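Evholm ride simulation seat, second generation: review
By Silvan Schnyder, 20 October 2026

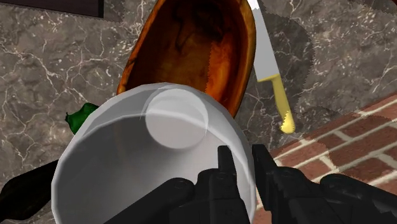
Computer render: white bowl and black gripper.

The Evholm is a motion seat for indoor theme park attractions of the flying theatre type. Guests sit in a suspended row in front of a domed screen, the row pitches and heaves in time with the film, and small nozzles in the headrest deliver air and scent. The first generation has been in Canadian and European parks for some years. The second changes the restraint, the actuator layout and the seat shell. I rode it at Grusard in August, in the attraction called Zarnden, and was given access to the maintenance level for one morning before opening.

This review covers the seat as a guest experiences it and, to a lesser degree, as a park has to live with it. The film, the queue and the preshow are mentioned only where they affect the seat.

Configuration

Zarnden uses two gondolas, one above the other, each carrying 5 rows. The film runs 266 seconds from lights down to lights up. Motion is active for nearly all of that, with a short hold near the middle while the picture crosses a lake.

The manufacturer offers the seat with a lap bar or a belt. Grusard took the lap bar. It lowers from overhead, is common to a pair of seats, and locks in discrete steps. A shared bar is faster to check than individual belts but fits the larger of the two riders first. When I rode beside Bujar Janevski, who is a good deal broader than I am, the bar stopped well clear of my thighs and I slid forward on the two steepest pitches. Riding alone in a pair, I had no movement at all. Parks with a high proportion of adult and child pairs should look hard at the belt option.

Motion quality

The first generation had a perceptible dead zone at the reversal of the pitch axis. On slow passages it could be felt as a small knock through the seat base. I could not find it on the new unit in any of my rides, including one in the outermost seat of the upper gondola, where I would expect it to be worst.

Heave is smoother but shorter. Evholm has traded stroke for acceleration, and the programming at Zarnden uses this well in the opening climb and poorly in the canyon section, where the picture drops much farther than the body does. The mismatch is mild. Janevski, who is prone to motion sickness, reported discomfort there on his second ride and none on the others.

Roll is new. It is limited to a few degrees and applied to the full row, so riders at the ends receive a combined roll and heave while those at the centre receive roll alone. The end seats are livelier. The centre seats have the better sightline. Guests who can choose should take the centre of the lower gondola for the picture and either end of the upper for the motion.

Latency between picture and seat was not measured. Subjectively it is good.

Seat shell and comfort

The shell is a one-piece moulding with a removable pad. The lumbar section is flatter than before and suits a wider range of heights. The armrests are too short. With the bar down, there is no natural place for the forearms, and most riders end up holding the bar.

The headrest is the weak point. The air nozzles are fixed, and for anyone under average height they discharge over the top of the head. Scent arrives late for the same reason. The pine note in the forest scene reached me after the film had moved to open water. Taller riders described it as well timed.

Loose articles go in a net pouch beneath the seat. It is deep enough for a small daypack and closes with a single clip that can be worked with one hand. This is a clear improvement on the old open tray.

Noise

With the soundtrack running, the actuators are inaudible. During the mid-film hold, when the audio falls to almost nothing, there is a faint whine from the drive cabinets above the upper gondola. It is confined to the rear row.

Access and maintenance

Transfer height at the loading position is lower than on the first generation, and the outer armrest folds fully out of the way. Each gondola has 4 designated transfer seats, all at the row ends. Since the end seats have the strongest motion, guests who transfer get no gentler alternative, and I would like to see at least one pair moved inboard in future layouts.

On the maintenance level, the actuators can be reached from a fixed catwalk without lowering the gondola. The restraint sensors are behind a panel secured by captive fasteners. The technician on shift told me that pad replacement is quick and that the scent cartridges are the most frequent job. I did not see fault logs and cannot comment on reliability.

Comparison

The obvious competitor is the Sýkora suspended bench. It has a longer heave stroke and individual lap belts as standard, and its nozzles adjust. Its loading is slower and its bench padding is hard. For a film built on large vertical moves I would choose the Sýkora. For gliding, banking material of the sort shown at Zarnden, the Evholm is the better platform.

Summary of findings

Good: pitch axis free of knock, useful roll, secure storage pouch, low transfer height.
Poor: shared lap bar on unequal pairs, fixed headrest nozzles, short armrests, transfer seats at row ends only.

Rating: 4 out of 5

Wait times for Zarnden were shortest in the last hour before park close. The upper gondola is reached by stairs or by elevator, and the elevator must be requested from the attendant at the merge point.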